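Relatório de visita: laboratório de manipulação doméstica da Tridach

Publicado em 21 de fevereiro de 2020

A visita foi combinada com Celeste Correia, responsável pela integração de software na Tridach, e durou uma manhã. O interesse do nosso lado era limitado: perceber como a equipa organiza a pilha de controlo e percepção de uma plataforma de dois braços quando a tarefa decorre numa cozinha comum. As questões de mecânica ficaram de fora, salvo onde condicionam o software.

A arquitectura tem 3 processos principais. O Zikar trata da percepção e mantém um mapa de objectos com pose, classe e grau de confiança. O Boros é o planeador de movimento. O Demlow é a camada de registo e reprodução, que grava imagens, estados das juntas e comandos com uma base de tempo comum. Os processos comunicam por mensagens tipadas e qualquer um deles pode ser reiniciado sem derrubar os restantes, embora o Boros demore a recuperar o estado.

Começámos pela percepção. Krisztina Erdős, que mantém o Zikar, mostrou a diferença entre as vistas da cabeça e as vistas do punho. As primeiras servem para localizar objectos e actualizar o mapa; as segundas só entram na estimativa nos últimos centímetros da aproximação. O problema conhecido é que, fora dessa fase, a câmara do punho aponta para onde calha. Os dedos ocupam grande parte da imagem, o fundo perde definição e o detector continua a propor candidatos em zonas sem interesse para a tarefa.

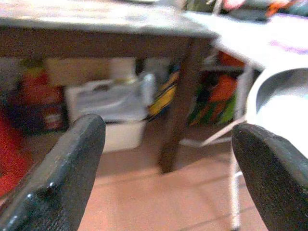 Vista do punho com os dedos afastados: perna da mesa, caixa de arrumação branca e mosaico ao fundo.

A solução adoptada é uma máscara calculada a partir da cinemática directa, que projecta a geometria dos dedos na imagem e retira esses píxeis antes da detecção. A máscara tem uma margem de 16 píxeis para absorver erros de calibração. Krisztina admite que a margem é excessiva em objectos finos, como talheres, e que o corte chega a eliminar a parte que mais interessa ver. Há um ramo do código com margem variável conforme a velocidade da junta do punho, ainda não integrado.

O segundo filtro é geométrico. O mapa aceita apenas objectos apoiados num plano de trabalho declarado, e tudo o que estiver abaixo do tampo passa a volume de colisão, sem classe. Para o planeador é suficiente. Para tarefas que envolvam ir buscar alguma coisa debaixo da mesa, terá de ser revisto.

Passámos depois ao Boros. Wafula Kimaro explicou o modelo de restrições: cada objecto seguro acrescenta à árvore cinemática um corpo rígido, com a pose de preensão estimada no momento do fecho. Uma taça agarrada pelo rebordo é um caso desfavorável, porque a estimativa tem folga em torno do eixo dos dedos e o volume acrescentado fica bastante maior do que o próprio punho.
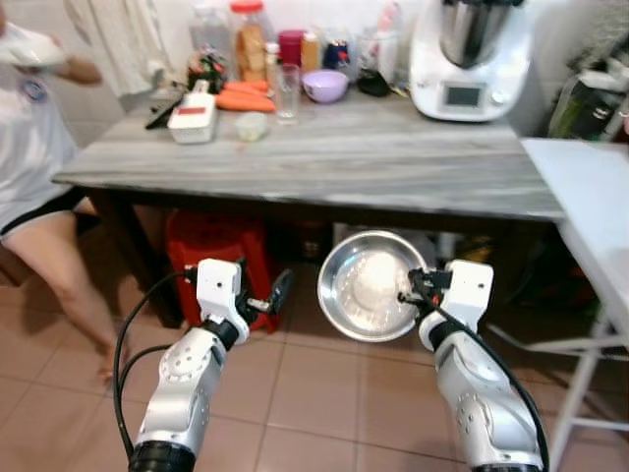

Braço direito com a taça de aço inoxidável segura pelo rebordo; pinça esquerda aberta.

O planeador trata esta incerteza inflacionando o volume da taça na direcção mal observada. O efeito prático é que o segundo braço fica com menos espaço livre diante do tampo e o tempo de planeamento sobe. Wafula indicou que a verificação de colisões entre os dois braços consome a maior fatia do ciclo – mais do que a verificação contra o ambiente – e que a próxima versão, prevista para junho, guardará em cache os pares de segmentos que não se podem tocar numa dada postura.

As pessoas dentro do espaço de trabalho são tratadas à parte. O Zikar não as insere no mapa de objectos; publica um envelope conservador, actualizado a cada imagem, e o Boros reduz a velocidade em função da distância. Perguntei o que acontece quando só parte do corpo está visível. O envelope é então prolongado até ao limite do campo de visão, o que penaliza a zona lateral da mesa. Pareceu-me uma escolha prudente, com custo evidente em produtividade.

A parte mais útil da manhã, para o nosso projecto, foi a das superfícies múltiplas. A versão anterior do software admitia um único plano de trabalho. A actual admite vários, cada um com referencial próprio e uma lista de objectos associados, e a transferência de um objecto entre planos é uma operação atómica no mapa. Kinga Kerekes, autora desta alteração, referiu que a dificuldade maior esteve nos objectos repetidos: havendo taças iguais em duas mesas, a versão antiga fundia as hipóteses ou trocava as identidades depois de uma oclusão.
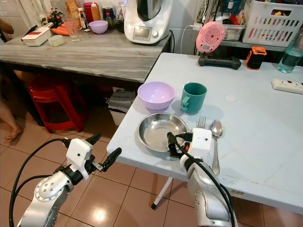

A associação usa agora o plano de apoio como critério primário e a aparência como critério secundário. Kinga considera resolvido o caso das taças. Os pratos metálicos rasos continuam a dar problemas na profundidade por causa dos reflexos, e a altura do rebordo é obtida por ajuste de um modelo paramétrico, sem leitura directa do sensor. Com talheres ao lado do prato, o ajuste pode degradar-se; o planeador recebe nesse caso um sinal de baixa confiança e pede nova observação antes de descer a pinça.

Sobre o Demlow ficaram menos notas. O arquivo tinha 129 sessões à data da visita, todas reproduzíveis contra uma versão arbitrária do Zikar. A equipa usa-o como teste de regressão: cada alteração ao código de percepção corre sobre o arquivo durante a noite e produz uma tabela de diferenças no mapa. Margit Nyitrai, que gere a infraestrutura, prefere comparar mapas a comparar imagens anotadas, com o argumento de que o planeador só consome o mapa.

Pontos que ficaram em aberto:

Formato das mensagens entre Zikar e Boros. Pedimos a especificação; Celeste vai confirmar se pode ser partilhada.

Sincronização das câmaras de punho. O desvio é corrigido por software e não vimos medições.

Recuperação do Boros após reinício com um objecto na pinça. O procedimento actual exige confirmação do operador.

Margem da máscara dos dedos. Krisztina enviará os resultados do ramo experimental quando estiverem completos.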